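Hand-held gripper, pads creeping on the fingers and width reading off after a pad swap

Forum: End effectors and tooling > Maintenance

sketex_bench
Posts: 268

I look after one hand-held two-finger gripper that we use for recording pick and place tasks. The blue textured pads on the inner faces have started to creep toward the fingertips. I replaced both pads in January with the Sketex cut-to-size sheet, same thickness on paper as the originals. Two problems after that.

1. The left pad walks forward over a session. By the end of the day it overhangs the tip.
2. Closed width no longer reads zero. It reads 1.5 mm with nothing between the fingers.

Cleaned the finger faces with alcohol before bonding. Screws on both fingers are tight. What am I missing?

dundale_tech
Posts: 2,499

Two separate faults. Take the zero first. Same thickness on paper means nothing once there is adhesive under it. Measure finger plus pad with calipers at the tip, middle and root, both sides. If the numbers differ from tip to root, the glue line is wedge shaped and the pads are meeting at one end only.

For the creep, what adhesive, and how long did you leave it before use?

sketex_bench
Posts: 268

Double-sided tape that came with the sheet. Pressed by hand, used it about an hour later.

Left finger: 0.4 mm thicker at the tip than at the root. Right finger is even.

dundale_tech
Posts: 2,499

Then the left pad is carrying the load at the tip, and the tape is shearing under it. Pull it, clean off all residue, and bond it again. Clamp it between two flat blocks overnight. Do the right one too so both have the same glue line.

palletjack361
Posts: 361

Disagree on tape in general. Any acrylic tape on a printed or molded plastic finger is going to move if you load it in shear all day. Use a thin contact adhesive and be done with it. I changed over on the Overgaard cell and have not had a pad move.

dundale_tech
Posts: 2,499

And how do you get them off? On a metal finger, fine. On plastic you will take the surface off with the pad. Pads are a wear part. I want to change a set in ten minutes with a scraper.

palletjack361
Posts: 361

Warm it gently and peel from the root. Some residue stays. I have never lost a finger doing it.

mivwood_rig
Posts: 4

What are you picking? It affects which pad you want. Hard boxes and soft wrappers do not load the pad the same way.

sketex_bench
Posts: 268

Household items, mixed. Paperback workbooks, packaged cakes, cookies, chocolate bars, clear-wrapped pastries. Mostly picked from soft surfaces, so bedding and cushions. The table work is a small share.

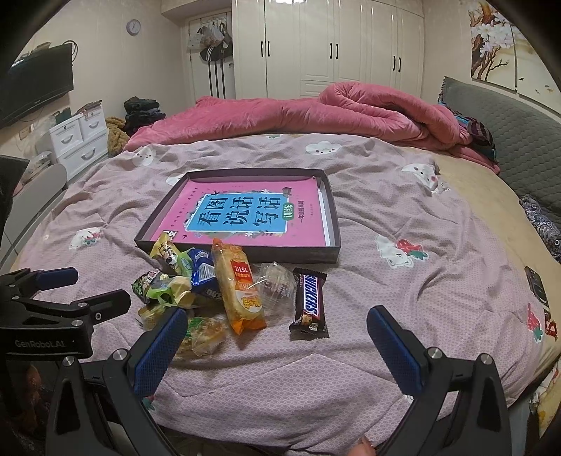
Book covers are the worst for creep. The operator closes on the cover and drags it a little before lifting, and the full drag goes into the pads. Pastries barely load them, but they show the width error more, because the operator squeezes until the number looks right and the cake is flattened by then.

mivwood_rig
Posts: 4

Soft surfaces matter as well. On a bed you push the tips down into the sheet to get under the item. The front edge of the pad catches fabric and gets peeled back a bit on every pick. Stop the pad 1 mm short of the tip and put a small bevel on the front edge with a sharp blade. Ours stopped lifting after that.

dundale_tech
Posts: 2,499

Agree with the bevel. Not sure about 1 mm short. You lose contact on thin items lying flat. I would go flush and bevel only.

mivwood_rig
Posts: 4

Depends on the item list. We had no thin items.

sketex_bench
Posts: 268

Going flush with a bevel. Workbooks are thin enough that I need the tip.

On the zero: do I run the width calibration before or after the pads are seated?

dundale_tech
Posts: 2,499

After. Order I use:

Bond both pads, clamp overnight.
Check thickness at tip, middle and root on each finger.
Open and close by hand over 50 times with nothing in it.
Close with normal hand force, hold, set zero.
Check against a 10 mm and a 40 mm gauge block.
Write the closed value on the log sheet.

Don't set zero with a hard squeeze. The pads compress and every reading after that is offset.

palletjack361
Posts: 361

I would check 10 and 40 before setting zero too. If the error is the same at both it is an offset. If it grows with width you have a scale problem, and new pads won't fix that.

sketex_bench
Posts: 268

Done. Before: 11.5 and 41.5, so pure offset. Rebonded both with the same tape, clamped overnight between steel blocks, edges beveled. Left finger is now within 0.1 mm root to tip. Zero set, blocks read 10.0 and 40.1.

Two full sessions since then. No movement on the right pad. Left has moved maybe 0.2 mm, hard to tell against the scribe line. Will leave it on tape for this set and try the contact adhesive on a spare finger pair.

palletjack361
Posts: 361

Scuff the spare pair with 320 grit first, and keep the adhesive off the screw heads.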